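When Jayanthi Krishnan took over the equipment budget at Brencombe, she was handed a spreadsheet with 33 lines on it and a cheerful note wishing her luck. "I made a pot of tea and read it twice," she says, laughing, "and then I rang Thenmozhi, as I always do when there's money involved."

Thenmozhi Subramaniam looks after the workshop side, and the two of them have been planning the second arm since February. They are good company, these two, forever finishing each other's sums, and it took us a while to get round to my questions at all.

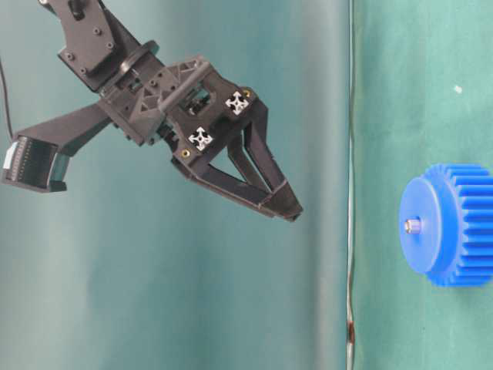 Spares, they both tell me, are where a budget like theirs comes unstuck. People will happily argue for weeks over the price of an arm (and they did!) and then forget to put anything down for the bits on the end of it. "Printed parts are lovely because you can change your mind," says Thenmozhi. "All those triangular ribs in the housing, we can redraw them in an afternoon. But the little brass inserts, the screws, the camera on the wrist, those you have to buy, and somebody has to remember to order them." She has set aside £1,224 for exactly that, and defends it fiercely.

The quote from Lirka ran to 8 pages, and Jayanthi went through it with a pencil. Training was listed separately, as was delivery. "I don't mind paying for either," she says, "I'd just like to be told on page one." They hope to place the order once the new bench is in, and Thenmozhi has already chosen the corner.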